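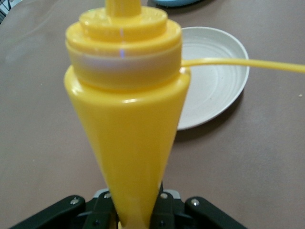 Page last changed: 2023-06-14

Ornley street kitchen goes all in on the squeeze bottle

If you've stopped by the Naltum Street hot dog and pretzel counter lately, you've probably noticed the mustard situation has changed. The little paper packets are gone for good, and yellow squeeze bottles have taken over. I went down there to find out what happened, and I ended up staying for two pretzels and a very long talk about nozzles.

Silvan Thaler runs the counter, and he told me the packets had been bugging him for years. They went through 4,000 of them in a slow month, and a fair share ended up on the sidewalk, or stuck to the bottom of somebody's shoe, or half squeezed and left on the ledge by the window. The city sent a friendly letter about it in the spring. Silvan taped it up next to the fryer and started looking around for something better.

Something better is a plain plastic bottle, bright yellow, with a screw cap and a skinny nozzle on top. You know the kind – every diner I ate at as a kid had one on the table, usually next to a red one. I was so happy to see them again! Silvan tried a pump jug first (too slow, and it spat) and then some small glass jars with spoons, which lasted one lunch before the spoons started going missing.

The bottles come from Kandpal, the restaurant supply place out past the bus yard. Silvan bought a case and has 3 of them out on the counter at any time, with the rest filled and waiting in the fridge. The mustard itself is still Brosholm, the same sharp kind that used to come in the packets, so if you liked it before you'll like it now. It just arrives in tubs, and someone has to get it from the tub into the bottle.

That someone is Anayeli Bautista, who works the early shift and has opinions on filling. She does it with a piping bag. A funnel clogs, she says, and a ladle makes a mess down the side that you have to wipe off anyway. She stops well short of the collar so the cap can go on without mustard squishing up into the threads, then gives the bottle a couple of taps on the counter to get the air out. I tried one myself and got mustard on my watch.

She also cuts the nozzle tips a little at a time, with scissors, and tests each one on a pretzel end. Cut too much and you get a big blob where you wanted a nice thin zigzag. The bottles get emptied and washed every night, caps and all, with a pipe cleaner run through the nozzle.

Not everyone is sold. A couple of the lunch regulars told me they miss being able to grab a handful of packets for the office, and I get that, because my own desk drawer had plenty in it. For takeout orders Silvan will squeeze some into a small lidded cup if you ask, no charge.

Ketchup is next. The red bottles are on order and should be out by August, along with a smaller one for the hot pepper sauce that Anayeli makes in the back. She wouldn't give me the recipe – I asked twice – but she did let me try it on the second pretzel and I had to go outside for a minute.

The counter is at 166 Naltum Street and opens for lunch. Get there before the line reaches the bike rack if you want a pretzel, and leave the mustard on the counter when you're done with it, please.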